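The empty chair at the table

By Soledad Alcantara

When I moved to Nirness for work, I knew the language from books and almost no people. My neighbours were polite. They said good morning on the stairs, and in November they said it was cold. After one year I could still not tell you the first name of the woman who lived across from my door.

I want to write in favour of something small, which is the regular game evening. I mean an evening in the week when the same people sit at the same table and play something, and it doesn't matter much who wins. In my home town this was so normal that we had no special word for it. In the place where I live now, I had to look for it a long time.

People tell me that adults are too busy. I don't fully believe it. The same people will watch a series until one in the morning. I think the real difficulty is that we have become afraid of promising a Thursday. We say "let's see how the week goes", and the week goes, and then the month also. A friend from the Lindqvist office once tried for half a season to arrange a dinner for six of us. Each person was willing and each person had a different free day. The dinner did not happen.

A game evening solves this because it asks the question only once. It is Thursday at seven. If you cannot come, you do not come, and next Thursday it is there again. You do not need to write a nice message or to clean the whole flat. My own group meets above the Fando bakery, and I have been there with a headache, with a bad mood and one time in my slippers.

There is another good thing for a person who speaks with an accent. At a party I must produce conversation from nothing, and fast. At a game there is always something to say that is short and correct: it is your turn, I will take that one, how lucky you are. Between these small sentences the bigger ones arrive slowly. I learned about a divorce, a new baby and a lost job while looking at my own pieces, and I believe it was easier to tell because I was looking down.

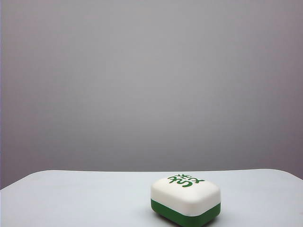
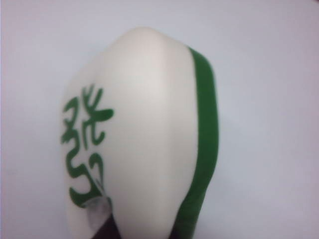
Critics will say that all this can be done on a telephone now, and I have played on the telephone too, against strangers, on the bus. It passes the time. But the stranger leaves when he is losing, and I never learn if his mother is better. I also like that a game has objects. A thick piece with a pale face and a green back, like the mahjong kind, gives the hands some occupation when the talk becomes difficult, and a screen does not do this for me. The telephone has also never asked me why I was absent. When I missed two Thursdays, the woman across from my door asked me on the stairs. Her name is on our score sheet now, above mine.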